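Filed under: Bench robots > Set-up guides > Grippers

Search this site Type and press enter

Teaching the Tomico kit to pick up a shallow dish

The Tomico add-on is sold by Prurkby as a gripper, a wrist camera and a bit of software called Seser that is meant to do the thinking. The sales page says you can teach it a new object in 7 minutes. I would set aside an afternoon. It can be made to work, and the steps below are the ones I ended up with after throwing out a good part of the printed guide.

I am assuming your arm is already bolted down and moves when asked. If it doesn't, sort that first, as Seser will blame the camera for everything.

1. Choose a plain surface and a plain dish. Prurkby's demo uses a patterned cloth and a glass bowl, and I have yet to meet anyone who got that going at home. Start with something pottery-like, with a clear rim, on a matt top of a different colour.

2. Fit the camera and tighten the bracket fully before calibrating. The guide puts these the other way round. Calibrate with the fingers open, then close and open them again and check that the readout hasn't shifted. If it has, the bracket is loose, whatever the green tick says.

3. Set the start height. Seser offers 300 mm by default, and at that height a small dish is too small in the view to be much use. I use 120 mm above the table, measured with a ruler from the fingertips. Type the number in by hand. The slider jumps.

4. Open the fingers wide and bring the arm over until the dish is ahead of the gap between them. You want the whole rim in view and clear of both fingertips. 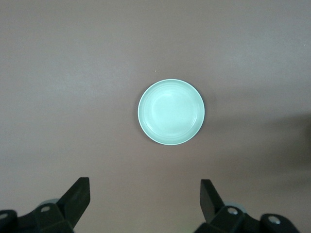
Start position, fingers open and full rim showing. The dish is a touch right of centre.

A small offset like that is fine for a first lesson. Prurkby's help pages want the object dead centre every time, and I think that is bad advice. Teach it that way and you may well end up with a robot that only copes with centred dishes. Shift the dish a little between lessons.

Keep an eye on shadows too. A soft one on the table needn't stop you, but if it falls across the rim I would move the lamp and start again. The "lighting proof" claim on the box deserves a raised eyebrow.

5. Record 6 lessons before you let it try alone. For each one, drive the arm down slowly, put one finger inside the rim and one outside, close gently, lift, hold, and set the dish back down. Don't squeeze across the full width unless you have checked that the fingers open far enough. Delete any lesson where you fumbled. Seser lets you mark them "poor" instead, but I could find no sign that it pays any attention to the mark.

6. Run it at quarter speed with a hand near the stop button. Put a folded towel nearby for the landing, and don't use a dish you are fond of.

If it stops short of the rim, go back to step 2. If it pushes the dish along the table, the fingers are too low, so raise the finishing height a little and record again.

The paid upgrade, Seser Plus, promises to skip step 5 altogether. Custódio Bragança lent me his login in November and I saw no difference with shallow dishes. Trinidad Macapagal swears by it for mugs, which I haven't tried. I would stay on the free version until Prurkby publishes some proper test results.

Settings files can be copied to a second arm, but only if it has the same bracket. The older Sebastian bracket sits at another angle and needs its own lessons.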